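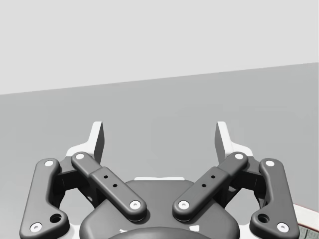
Cuaderno de pruebas – Panlow, simulación
26 de agosto de 2026

Sigo con la comparación de controladores para la pinza adaptativa. Hasta ahora solo tenía números del controlador viejo (posición pura, heredado de Montes) y hoy he metido el de impedancia en los mismos episodios. Mismo modelo de pinza, mismo modelo de contacto, misma cámara en la muñeca. Pose de referencia: dedos abiertos del todo, sin nada entre las puntas. Desde la cámara se ven los ocho pivotes con su tapa blanca, y eso me sirve para comprobar la cinemática del cuatro barras sin abrir el visor de articulaciones: si izquierda y derecha dejan de ser simétricas con la pinza en vacío, hay una restricción mal cerrada. En enero perdimos bastante tiempo por no mirar esto primero.

Configuración:
Paso de física: 1,000 Hz. Ojo, el fichero de Atum usa la coma como separador de millares y el script de lectura lo interpretó como 1 Hz en la primera tanda. Tanda descartada. Corregido en la lectura, no en el fichero, para no romper lo de Plalville.
Episodios por controlador: 49.
Semillas idénticas para los dos.
Fricción dedo-objeto: sin tocar respecto a la última entrada.

Controlador A (posición). Cierra a consigna fija y se queda ahí. Con objetos rígidos el error de posición residual se convierte en fuerza y el solver lo paga: penetración visible en las puntas y una vibración de amplitud pequeña que no se amortigua. Si bajo la ganancia desaparece la vibración, pero los dedos llegan tarde al contacto y el objeto gira antes de que cierre el segundo. No he encontrado un valor intermedio que me guste.

Controlador B (impedancia). El cierre es más lento al principio. En contacto se comporta bien, los dos dedos reparten carga y el objeto se centra solo si la desviación inicial es pequeña. Con desviación grande empuja el objeto en lugar de centrarlo, igual que A. Eso es de la aproximación y no del controlador, así que lo dejo fuera de la comparación. 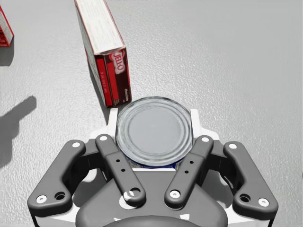
El caso que más separa a los dos es la lata. Es cilíndrica y rígida, y el contacto con cada dedo es casi una línea, de modo que cualquier asimetría en el cierre acaba en rotación. Con A la rotación aparece en cuanto toca el primer dedo. Con B también, pero se corrige antes de levantar. Las cajas son menos exigentes para el agarre. Donde dan guerra es en la aproximación, porque una caja de pie detrás de la lata deja poco margen para los dedos si la trayectoria entra pasada de largo. He subido el margen de colisión a 12 mm y con eso el planificador rechaza esas entradas.

Latencia: el bucle de B tiene un pico de 218 ms en el primer ciclo tras el reinicio del episodio. Después se estabiliza. Sospecho de la reserva de memoria de los contactos, sin confirmar. En simulación da igual, en el brazo real no.

Cámara: la vista de muñeca vale para ver el centrado, pero no la altura de agarre. Desde arriba la tapa ocupa casi todo y de la pared de la lata queda apenas una franja. Para medir altura habría que añadir una lateral fija.

Pendiente:
– Repetir A con la ganancia baja y cierre escalonado, por no descartarlo con una sola configuración.
– Perfilar el primer ciclo de B.
– Cámara lateral en la escena.
– Avisar a Plalville de lo del separador de millares.
– Pasar B al modelo de pinza de Atum, que tiene otros topes en el eslabón exterior.

De momento dejo B como controlador por defecto en la rama de pruebas. La principal sigue con A.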